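Keep the Scratched Bins
A position paper on shared storage, from the Drekero Workshop Association

Each March the Association reviews the condition of its shared equipment, and each March the same proposal is placed before the members: that the metal bins be retired and replaced with molded plastic trays. The proposal has been made again this year. It is the view of this office that it should again be declined.

The case for replacement rests largely on appearance. Visitors to the Jivside hall see gray metal with marks on it and conclude that the equipment has been neglected. The conclusion is understandable, but it confuses wear with damage. A bin exists to be filled and emptied. A surface that has met the corners of a great many blocks will show it, and the marks do not reduce what the bin can hold.

The trays now offered by Castaño are lighter and come in pleasant colors. The Association tested them for eight months at the Fatwood annex. Seven of the ten trays had split at a corner by the end of that period. Members also reported that the trays slid on the tabletops when blocks were dropped into them from any height.

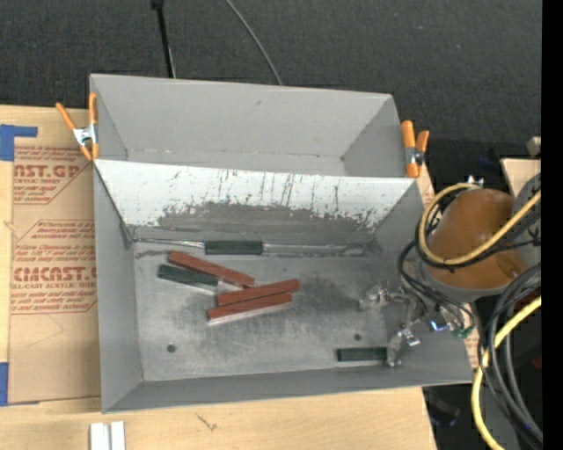 Should a bin be repainted once its surface has worn?
Repainting is rarely worth the expense. New paint on a working surface chips within weeks, and the chips end up among the contents. A bin should be wiped down, checked for sharp edges, and returned to use.

The Association holds a firmer opinion on the matter of dividers. A bin with two compartments serves its users better than a single open box of the same size, even when one side stands empty. The empty side gives the person sorting a place to put what has been checked. Without it, finished and unfinished work share the same floor, and the sorting must be done over.

There is less to be said for the practice of stacking every block in straight rows before a bin is put away. The present rules require it. They were written when the bins traveled nearly every week between halls, and that is no longer the case. Blocks lying at angles to one another are easily seen and easily picked up. The rule should be limited to bins that are about to be moved.

This office therefore recommends that the metal bins be kept in service, that the Castaño trays be reserved for light materials, and that the stacking rule be amended before the autumn term.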